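August 2021
By Kulap Khunthong

Laundry room walk-through, Bomstead building, with my remarks

Inspected top to bottom, flashlight in hand, in 23 minutes. The form allows 60, so whoever wrote it must have stopped for lunch.

1. Dryer vents
Lint screens clean: yes, on both machines.
Duct behind dryer 2: no. I pulled out enough gray felt to make a hat. Do this again in November, please, and don't wait for my visit.

2. Water
Hoses: no bulges, no drips.
Shutoff valve: turns, with language.
Floor drain: clear. One sock recovered, navy, still looking for its owner.

3. Folding table and baskets
Tabletop: wood, smooth, passes. I ran my palm along the edges and kept all my skin.
Baskets: check the rims for cracks and the mesh for snapped bars. A broken bar will unravel a sweater before you reach the stairs.
Cords: keep them out of basket handles and away from the edge of the table. Marked "watch."

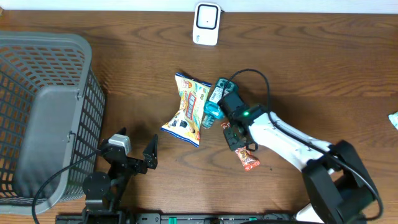
4. Shelf and detergents
Caps on: mostly.
Bleach and ammonia on separate shelves: yes, finally. It took 10 months and three notes, the last one in red.

5. Way out
Door opens fully: yes, now that the ironing board has moved.
Light switch: works if you believe in it. Reported to McIntyre.

Result: pass, with grumbling.

Comments

drurkedbridge_71: The sock is mine. Where do I pick it up?

Second floor: Can we talk about the light switch? I've been reporting it since the old form.

K. Khunthong: Sock is on the hook by the door. Switch is on the list, page two.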